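Wicker basket (tabletop)

A tabletop wicker basket is a shallow open container woven from plant stems or a similar pliable strand, used to hold small loose articles on a table, shelf or counter. The word wicker refers to the method of weaving and not to any one material. Willow, rattan, reed and split bamboo are all in common use, as are paper cord and plastic strand.

Construction

The weave has two sets of elements. The stakes are the stiffer members that run across the base and turn up to form the sides. The weavers are the thinner members that pass over and under the stakes. In a rectangular basket the base is usually worked flat between parallel sticks held in a screw block. The side stakes are then inserted along the edges of the base, bent upward and tied until the first rows of weaving hold them in place.

Flared sides are made by letting the stakes lean outward as the rows build up. Too much tension in the weavers pulls the stakes in and leaves the walls upright or uneven. The border is formed by bending the stake ends down and weaving them into one another. Corners take the most wear and are often worked over a thicker stake.

Willow must be soaked before weaving. Brown willow, which keeps its bark, needs a longer soak than white or buff willow.

Regional types

The Murkness tray basket is a low rectangular form with a plain border and no handles. The Pedau basket has a similar outline but uses paired weavers, which give a closer wall. A count of weavers' stock at Pedau listed 97 baskets in 19 patterns, of which 4 were rectangular. Kaczorowski, a workshop that supplied shops in both places, sold over 4,000 tray baskets before it changed to molded goods. Its pattern was later taken up by Astov with a slightly deeper wall.

Use

Shallow baskets are used for bread, fruit, keys, sewing supplies, toy blocks and similar items. The low wall lets the contents be seen and picked out from above. It also limits how much can be stacked before pieces roll over the rim. Small parts may catch in an open weave, and a cloth or paper liner is fitted where this is a problem.

On a bare polished surface, rough stake ends under the base can leave scratches. A tablecloth or felt pad prevents this. A cloth that is not fastened may shift when the basket is pushed, so the basket should be lifted to move it.

Placement with toy blocks

Blocks are commonly sorted on a covered table with the basket set to one side and the pieces brought to it singly. A rectangular basket may be placed at an angle to the table edge.
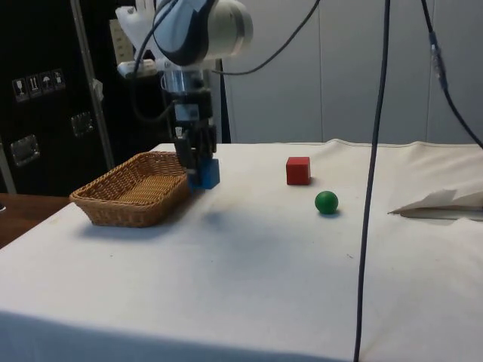
How is a wicker basket cleaned?

Loose dust is removed with a soft dry brush, worked along the weave. Marks are wiped with a damp cloth and a little mild soap, and the basket is left to dry in moving air away from direct heat.

See also: Basket weaving; Rattan; Tablecloth; Willow

Page last revised 11/23/21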